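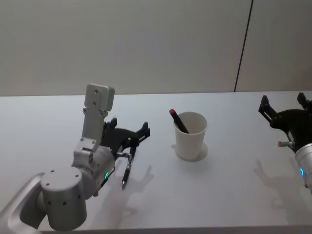

Pens Into a Cup: Collecting Demonstrations for a Two-Arm Robot

Project report, Ylva Hedlund and Vilgot Myklebust
Supervisor: Despina Vasić
Submitted August 2, 2025

1. What we set out to do

The course handout says that a learning system will pick up a simple task if you give it enough good examples. We wanted to find out what "enough" and "good" mean when two students have to produce the examples by hand. Our task was putting pens into a paper cup. One of us drove the arms and the other reset the table and kept the log.

We started in June with a target of 1000 demonstrations. We ended with 1088 recorded, and we are less pleased with that number than we expected to be.

2. How we collected

Each demonstration began with the cup near the middle of the table and a pen lying somewhere within reach. The operator picked up the pen, brought it over the cup and let go. We recorded the view from the head camera together with the joint positions and the gripper commands. Files went into Balow, the logging tool the lab has used since 2021, which saves every attempt whether or not you meant to keep it.

We swapped roles after each block. Vilgot is faster. Ylva pauses above the cup before releasing. We did not think this mattered until we played the recordings back and could tell who was driving from the first few seconds.

3. What we threw out

We removed 125 demonstrations. Most were dropped pens or tipped cups. A smaller group had the pen go in, but only after the operator nudged the cup with the gripper to catch it. We argued about these. Sigrun Hägglund, who read our draft, thought they should stay, on the grounds that a recovery is worth learning from. We took them out because we could not agree on a rule for which ones counted as recoveries and which were luck. That is a weak reason and we would rather say so.

This left 963 for training.

4. Why we doubt the result

The trained policy did well when the cup was where we usually put it. Move the cup toward the back of the table and it often carried the pen to the old spot and let go over nothing. The obvious reading is that it learned a place on the table more than it learned the cup. Our log supports this, as we had set the cup down by eye and by habit, and the starting positions bunch together badly.

We also never changed the background or the lighting. Shadows from the arms fell on the white tabletop in nearly every recording, and we can't rule out that the policy leans on them. We have no test that separates the two.

The success rate is left out of this report on purpose. We ran the tests ourselves, on our own table, and chose the pen positions as we went – any figure from that would look firmer than it is.

5. If someone repeats this

Draw up the cup and pen positions before the first session and follow the list even when it is tedious. Write the rule for discarding attempts before there is anything to discard. Have a third person run the final tests. We would also record fewer demonstrations and spend the time saved watching them, which we put off until the last week.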